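The Clonon post about my cousin, and what I wish I'd done sooner

So a few people have asked me about the thing on Clonon, and I've typed out the same answer so many times now that I'm just going to put it all in one place. If you don't live in Studon you may not have Clonon. It's the neighborhood app, the one with the lost cats and the people asking what that loud noise was. I used to love it. I found my couch on there!

Last October somebody on Troritz Avenue put up a clip from their door camera with the words "Anyone know this guy? Casing houses." The guy was my cousin Shadi.
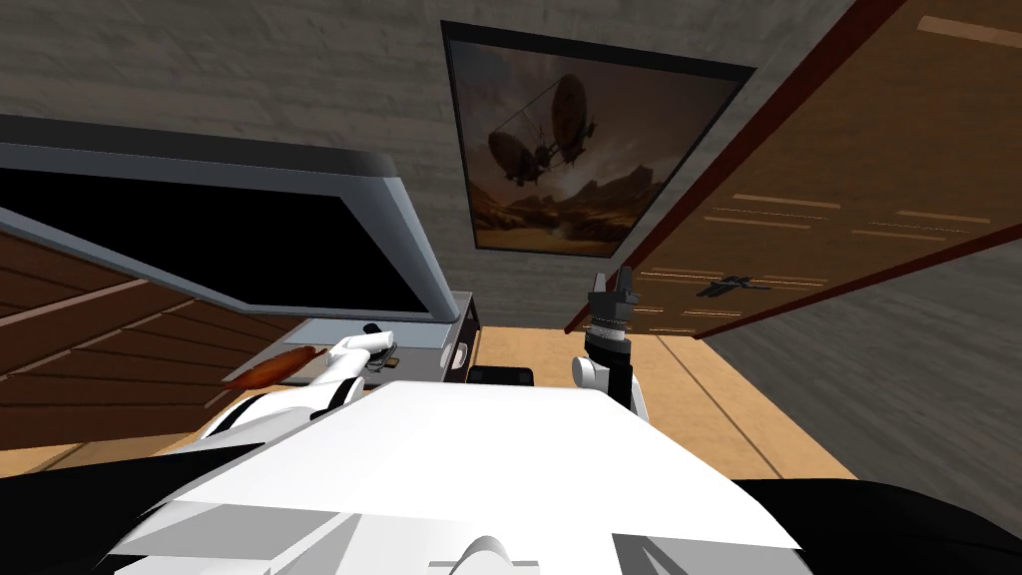
Wissam Dabbas
Blogger, baker's son, Studon resident

Shadi Boutros was delivering bread. He had a box with Issa Bakery printed on the side in letters you could read from a plane, and he was checking house numbers, which on Troritz are a total mess (the even side skips, then starts over after the church). In the clip he walks up a path, looks at the door, looks at his phone and walks back down. Eight seconds, maybe. You can't see the box very well because he has it on his far hip. I'll give them that much.

By the time I saw it there were 24 comments. The first couple were pretty normal, people saying they didn't recognize him. Then somebody asked if he was "from that mosque." We're Christian, for the record, my grandmother would like you to know that, but I hate that I even typed it, like it would have been fine to say that stuff if we weren't. One man wrote that he'd be waiting on his porch next time. Another one said what he'd be waiting with. My mother read that one out loud in the kitchen before I could get the phone away from her.

I was angry, so I did the dumb thing and jumped into the comments. I wrote a long reply with a lot of capital letters in it. All that did was push the post back up to the top for everybody in town, and now there were people arguing with me about my tone. If you ever end up in this spot, please take screenshots first and yell later. I got some of the worst comments saved and missed the porch one, which was deleted while I was busy typing.

Shadi, meanwhile, was asleep. He starts at 3 in the morning. He woke up to all of us calling him and his first question was whether Mrs. Halloran's order ever got to her. (It did. I took it over myself.)

Okay, so what happened next. I reported the post in the app and got an automatic message saying it didn't break the rules. I reported it again under a different category and got the same message. Then my sister, who's a lot calmer than me, said to stop poking at the app and go to the police station, because a threat is a threat wherever somebody writes it. So we went, Shadi and my sister and me. The officer at the desk was nice enough. She asked for the comment in writing, which we didn't have, but two of our neighbors did, and they sent their screenshots over while we were standing at the counter. I could've hugged them both. We got a report number and a card.

The post came down 36 hours after it went up. I don't know if the police called somebody, or the app changed its mind, or the woman who posted it got embarrassed. There was no apology on there, it was just gone.
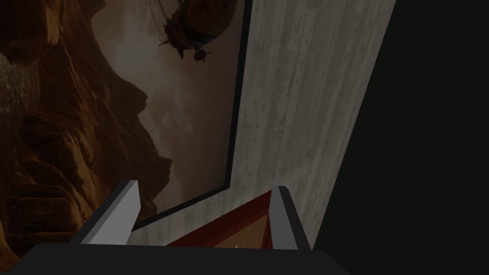

Two gripper fingers, wide open, in a simulated room.

Now here's the part I keep chewing on. I know her. Not well, but she's been in the bakery plenty of times and she likes the ones with sesame. About a week later she came in when I was covering the register and she bought her bread and stood there for a while with her change in her hand. She said she hadn't known who it was. And I said, "But what if it hadn't been somebody you know?" It came out louder than I meant. She left pretty fast, and I still can't decide if I was rude.

I don't think she's a monster. I think she saw a brown guy looking at her door and wrote the first thing that popped into her head, and the app gave her a big green button to do it with. The porch guy I feel differently about.

Shadi still does the Troritz run. He wears a bakery hat now, a bright red one my uncle ordered, and he hates it. He says it makes him look like he's parking cars at a wedding. I hate it too, for other reasons. He did the same walk for years in a regular sweatshirt and it should've been enough.

If you saw comments on that thread and have any of them saved, please email me, even if you think they're minor. And thank you to everybody who came by that week and bought way more bread than any family can eat. My mother has opinions about freezing it, so ask her before you do.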